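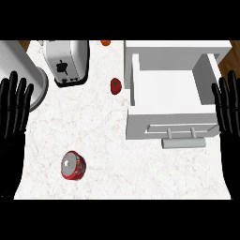

Attachment 1: the marble counter, seen from above

Ticket: Zurnine hitch grill shuts off during startup
Opened by: Daiane Xavier
Opened: September 2024
Status: Solved

Hi all! I have the Zurnine pellet grill, the small one, riding on a Mulness swing-out tray on the back of my Andrade wagon. It plugs into a 12-volt socket in the cargo area with the long cord that came in the box. I love this thing. I have driven 3000 miles with it hanging off the back, and the only complaint until now was the smell of old brisket on warm days (which is not much of a complaint if you ask me).

The trouble is startup. I turn the dial to Smoke, the fan spins up, the auger turns, the igniter starts to glow, and then the whole thing goes dead. Blank screen, no fan. A few seconds later it wakes up again as if I'd just plugged it in and goes through the same dance. If I'm lucky it catches on one of those tries. If I'm not, I have a pot full of half-lit pellets and a parking lot full of smoke and hungry people looking at me.

What I've already tried, so we don't go in circles:

Cleaned the fire pot. It was pretty bad, I admit it, but the grill does the same thing with a clean pot.

Swapped the pellets. I had a bag that had been in the garage since last December and I figured it had soaked up some damp. New bag, same problem.

Changed the fuse in the grill. The old one looked fine and it was fine.

Ran it at home off the wall adapter. Works perfectly! Lit right up, held its temperature all afternoon, and I did a pork shoulder while I was at it, so that test wasn't wasted.

So it's the car side, I think? The socket in the cargo area charges my phone and runs my cooler with no trouble, and that's what has me confused. The dealer looked at it for all of a minute and said the socket was good.

Would love some help before the next home game. I'm supposed to be bringing the ribs.

Update, same evening

Went out with my cheap multimeter. The socket reads fine with nothing plugged in. I couldn't work out how to measure it with the grill running, because the plug fills the whole socket and there's nowhere to poke the probes. If there's a trick to that, please tell me. I also tried it with the engine idling and it was better, meaning it died less often, but it still died.

One more thing I forgot earlier. The plug gets warm. I can hold it fine, it isn't burning me, but it's warmer than the cooler plug ever gets. 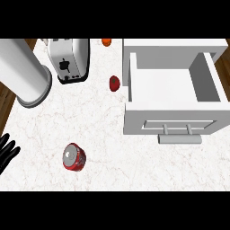 Anas Helmy: A warm plug and a screen that resets when the igniter comes on sounds like voltage drop to me. The igniter is the hungriest part of that grill by a long way. The fan and auger hardly pull anything, and neither does a phone, so the socket can look healthy until you ask it for real current. I'd stop using the cargo socket altogether. Do you have anything wired straight to the battery? Some of the Mulness trays came with a Fekmont power kit, a fat red and black pair that runs back under the car to a square gray connector by the hitch. If you have that, use it, and take your reading at the grill end with the igniter on. If the reading sags there too, look at the ground before you buy anything.

Daiane Xavier: Anas, you're a star. I do have the Fekmont kit! It was on the car when I bought the tray secondhand and I never touched it because I had no idea what the gray plug was for. I thought it was for trailer lights. There's a 40 amp fuse up by the battery in a little holder with a clear cover, and the fuse is good. I've ordered the matching connector for the grill cord and will report back.

Update, after the connector came

Okay, so, progress, and also not. I put the new connector on the grill cord (crimped it, tugged on it, crimped it again), plugged in to the gray one and got exactly the same behavior as before. Igniter comes on, screen goes dead. I may have said a word.

But this time I could get the probes on the back of the connector. With the fan only, the reading was normal. The second the igniter kicked in, it fell off a cliff and the grill reset. So I did what Anas said and went looking for the ground.

The black wire doesn't go all the way back to the battery. Whoever put the kit in had bolted it to the hitch receiver, right on top of the paint. Nice thick glossy paint. The bolt was snug and the ring terminal looked clean from the outside, but when I took it off, the underside was green and crusty and there was only a tiny scratch of bare metal where it had been touching.

I moved the ground to a factory stud under the cargo floor, where the car's own ground wires already go. Sanded the stud lightly, new ring terminal, tightened it up, and smeared a bit of grease over everything once it was together. The wire was just long enough with the floor panel lifted, and I put a rubber grommet where it goes through. Disconnected the battery while I was doing all this, before anyone writes in.

Result: two cold starts in a row, both clean. Engine off both times. Igniter came on, the reading dipped a little and stayed there, and the screen never blinked. Smoke, then flame, then that lovely low roar. I left it going for an hour and the connector stayed cool to the touch.

Anas Helmy: That'll do it. Paint is a very good insulator. I'd check the bolt again after a few weeks of driving, and keep a spare fuse in the car with the grill tools.

Daiane Xavier: Spare fuse is in the tongs bag. I still don't know what's going on with the cargo socket, but it runs the cooler and that's all I'm going to ask of it from now on. If anyone else has a Zurnine on the Fekmont kit, go and look under your ring terminal, especially if you bought it used like me. Marking this one solved. The ribs are in the fridge with the rub on, and I'm leaving for the lot at nine.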